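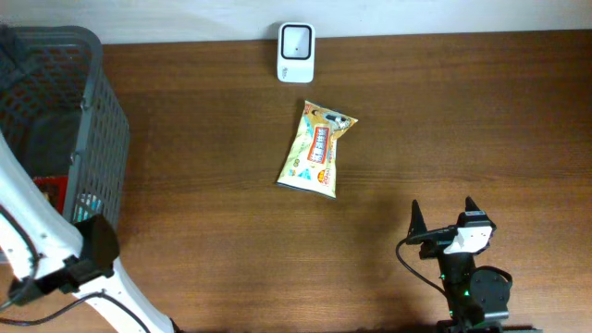 Monday, 9:40

Picked up the bag-to-basket task again with the change Lise asked for: the policy now gets its own last gripper command back as an input. Last week's version had only the camera views and joint angles, and it kept reopening halfway through a lift. My guess was that it couldn't tell a closed gripper on thin packaging from a closed gripper on nothing.

Layout is the usual one. Snack bag out in the middle of the table on a diagonal, basket on the left, the little white square unit back near the wall. Right arm starts open with the fingers toward the bag. I'm leaving the other items in the basket for all trials so the target looks the same as it did in the demos.

Baseline first (old checkpoint, Tonton branch): 2 out of 9 in the basket. Most of the failures were the reopening problem, the rest were grasps that caught only the loose edge of the film and slid off.

New checkpoint, same start poses: 4 out of 9. Better, but I wouldn't put it in the report yet. No mid-lift reopening in any of them. The failures are now all at the grasp. It comes in too high on the crinkled part, closes on film and carries on to the basket with nothing in the fingers. So the command input fixed one thing and made another worse — it trusts that it has closed and doesn't check.

Alun thinks the gloss is part of it. The wrist view blows out on the wrinkles when the arm is low, and the arm's own shadow moves over the wood as it comes in. He wants to try it with the blinds down. Fair enough, but I'd sooner feed in the measured finger gap as well as the command, and change only that.

Notes for whoever runs this next:

Check the slack in the gripper cable before homing the right arm. It snagged once on the base during the baseline and I threw that trial out and reran it.

Logs are on Numodow under bag_basket, old and new in separate folders. Lindholm still has the stale calibration, don't use it.

2:15 pm

Finger gap added to the observation and training restarted from the same demos. Lise has the arms for the Tuden comparison until she's finished, so evaluation waits for her. Same 9 start poses when I get them back, then Alun's blinds test as a separate run.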